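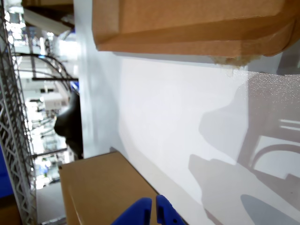 How to free up storage space on a Taipe tablet

Posted 11/09/2014

Applies to: Taipe 8 and Taipe 10, system version 2 or later

If your tablet shows "Storage almost full" or refuses to save a photo, you need to clear some space before doing anything else. A tablet that is nearly full will also run slowly, and system updates will fail partway through the download. The steps below start with the ones that free the most space for the least work. You may not need to do all of them.

Before you start

Charge the tablet to at least half. Connect to Wi-Fi. If you plan to move photos to a computer, find the cable that came with the tablet, as some phone cables carry power only and the computer will not see the tablet at all.

Check what is using the space

1. Open Settings.
2. Tap Device, then Storage.
3. Wait for the bar to finish filling in. On a full tablet this can take a minute or more.

The bar is split into Apps, Pictures and Video, Audio, Downloads, Cached Data and Other. Tap any of them to see a list sorted by size. Write down the available space shown at the top so you can compare it later. The tablet used for this page showed 600 MB available and 2213 MB under Pictures and Video, so that was the obvious place to begin.

The total shown will be lower than the number printed on the package. The system takes up part of the storage and that part can't be freed.

Clear cached data

Cached data is made up of temporary files that apps keep so they can open faster. Clearing it does not remove your photos, messages or saved games.

1. In Storage, tap Cached Data.
2. Tap Clear All, then OK.
3. Go back one screen and let the bar refresh.

The cache will build up again as you use the tablet. Some apps, mostly news readers and maps, will be slow the first time you open them afterward. Maps you saved for offline use in Garnar Maps are not treated as cache and will stay where they are.

Empty the Downloads folder

Every attachment you open from the mail app is saved to Downloads and stays there until you delete it. So are files from the browser, including the same PDF several times over if you tapped the link more than once.

1. Open the Files app and tap Downloads.
2. Tap the menu button and choose Sort by Size.
3. Press and hold the first file you want to remove, then tap any others.
4. Tap the trash can.

Deleted files go to the trash for a month and still take up space. To remove them right away, open the Files menu, tap Trash and choose Empty.

Move photos and video to a computer

Video is usually the biggest item on the tablet. A few long clips can take more room than all your still photos put together.

1. Connect the tablet to the computer and unlock the screen.
2. Pull down from the top and tap the USB notice.
3. Choose File Transfer. The default is Charge Only.
4. On the computer, open the drive named Taipe, then the folder named Camera.
5. Copy the files to a folder on the computer. Use copy here, not cut or move.
6. Open several of the copied files, including at least one long video, and make sure they play to the end.
7. Delete the originals from the tablet.

On a Mac you will need to install the Virnine transfer program first. Restart the Mac after installing it or the drive will not show up.

If you edit photos on the tablet, check the folder named Edited as well. The gallery app keeps the original and the edited copy, and deleting one leaves the other in place.

Remove or move apps

Go to Settings, Apps and sort by size. Games are generally at the top. Tap an app and you will see 2 buttons, Uninstall and Move to Card. Move to Card is grayed out if there is no memory card in the slot or if the maker of the app doesn't allow it.

Apps that came with the tablet show Disable in place of Uninstall. Disabling one removes its updates and frees a small amount of space. Don't disable anything with "Service" in the name.

Uninstalling a game deletes your progress unless the game saves to an online account. Check inside the game's own settings first.

Set the camera to save to the card

1. Put in the memory card with the tablet turned off.
2. Turn it on and open the Camera app.
3. Tap the gear, then Save Location, then Memory Card.

Only new photos go to the card. The ones you already have stay in the tablet until you move them. If you take the card out, the setting switches back to Tablet and does not switch again by itself when the card is returned.

If the space does not come back

Restart the tablet and look at the storage bar again. The figures are not always updated until after a restart.

If Other is still very large, there may be a failed system update left behind. Go to Settings, System, Update and tap Remove Downloaded File. If that line is missing, there is no file to remove.

A factory reset will clear everything else, but it erases the whole tablet, so back it up first. The steps are on the reset page.

Related pages

Resetting a Taipe tablet
Choosing a memory card
Backing up to Romthorpe Online
Tablet will not connect to computer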